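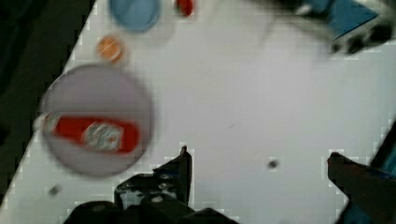
Second arm for the bench: worth it?

Posted 07/10/2024 by bilton_shed
Last updated: January
3 min read

Dratum want 400 for their wrist kit and say it sets a table unaided. I've got the arm up on the white table with the toy food out, and I'm not convinced. Anyone at Brusedel workshop had better luck?

jemal_fan
Depends what you call luck. Mine did 100 tries on plates and bowls over a month and I stopped trusting the sales page by the end of week 2. Bowls are the worst.

gearbox_gran
Disagree. Bowls are fine if you slow the arm right down. Bet you're both running it flat out.

bilton_shed
Already at the slow setting. Wrist view still smears when it moves, you can't read a word on the red packet. Wider view, with the banana in the little green pot and the big green bowl tipped over:

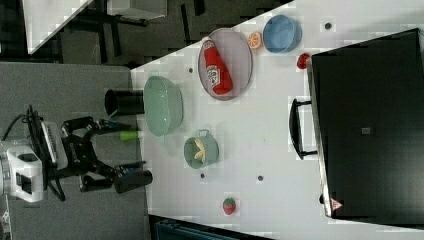 Re: Second arm for the bench: worth it?

gearbox_gran
Well, stand the green bowl up for a start – you're giving it a hard job. And one finger has a bright green tip and the other's dark. Are they the same rubber?

bilton_shed
No idea, bought it used. A kit that needs me to tidy up first isn't setting a table unaided, though, is it?

jemal_fan
Exactly. Keep your 400.

gearbox_gran
Or buy matching tips and try again before you moan. I'd do 3 evenings with those first.

bilton_shed
Fine, tips ordered. Still not buying the kit.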